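Group project report: Noise in shared study spaces
Chaimae Amrani and Kwame Opoku

1. Why we chose it

Our department has 4 rooms that students can use outside lessons, and complaints about noise come up every term. We wanted to find out which sounds bother people most, and whether the time of day makes a difference.

2. What we did

We took sound level readings in each room for 3 weeks in October, at 10 am, 1 pm and 5 pm. Readings were taken with a borrowed meter held at seated head height, well away from the walls. We also gave out a short questionnaire and got 32 back. Two had the second page left blank, so we used only their first-page answers.

3. Results

The 1 pm readings were the highest in every room. The library annexe was the quietest at all times, but it also had the most complaints in the questionnaire. People there wrote about single sounds — a chair leg, a zip, someone eating crisps. In the workshop, where the readings were much higher, hardly anyone mentioned noise. Steady sound seems to be easier to ignore, although our questions did not ask about this directly and we should have included one.

Phone calls were the most common complaint overall, followed by doors.

4. Problems

We missed two of the 5 pm readings in the second week. The meter also gave odd values when its battery was low, and we left those out.

5. What we would change

We would ask people how long they had been in the room, and record what was making the noise as well as how loud it was. Felt pads on the annexe chairs would be cheap to try, with the same questionnaire given out again afterwards. 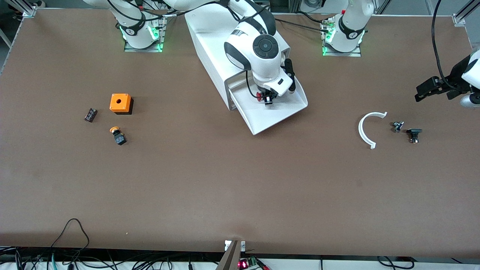

Comment from Hajar Younis: I'd like to see the annexe readings split by week, as the door closer was mended halfway through October and that may have changed your figures.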